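Marble Questions, Answered From My Own Kitchen

I get a lot of mail about the marble, so I've put the usual questions in one place. I'm not a stone mason, I just live with a big gray slab and cook on it every day. If you have a different stone, check with whoever sold it to you first!

What stone is it and where did you get it?
It's a gray marble the yard sold under the name Sturkmont. I bought it as a remnant from Kurnach, a small stone place a couple of towns over, and it was 60 inches long before they trimmed it. They wanted 300 extra to cut and finish the edges, and I paid it gladly after seeing what my own tile saw did to a test piece.

Did you choose it for the rust-colored veins?
Sort of. I went in wanting plain gray and came home with this instead. The brown and tan veins branch off like lightning, and then there are all these thin pale ones running every which way (my sister thinks it's too busy, and she has plain white counters, so there you go). If you want something calmer, ask to see the full slab – a little square sample won't tell you much.

Does it show crumbs?
The white ones, yes. Dark crumbs vanish into the brown veins, but any little white chip or fleck stands out on the gray, and the polish throws back so much light under a lamp that you lose track of what's a speck and what's glare. I wipe with a damp cloth first, then a dry one, and I pick up anything gritty before I start rubbing.

Can I stand bottles and tubes straight on it?
I do, as long as the outside is clean and dry. A plain white tube or a jar with a flat bottom is fine. What I keep off it is anything with a drippy neck: vinegar, lemon juice, bathroom cleaner. Those go on a saucer.

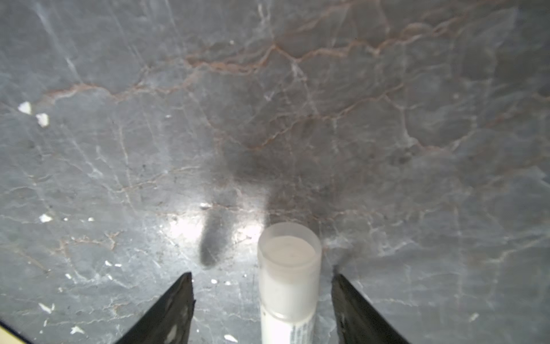 What do you clean it with?
Warm water and a drop of dish soap, most days. Once a week I use the Narker stone spray, which smells faintly of pears and doesn't leave a film. No vinegar, no scouring powder, no matter what your aunt says.

How often do you seal it?
Every December, before the baking starts. I use the Jacquet sealer and leave it on for 19 minutes, a number I landed on by forgetting it once and liking the result. Buff it off well or you'll get streaks.

Was it expensive?
A new slab that size was quoted to me at 3,000, so a remnant made all the difference. Call around and ask what's leaning against the back wall.

Can etch marks be fixed?
Small ones, yes, with polishing powder and a lot of elbow grease. I've got two by the sink that I've stopped bothering with.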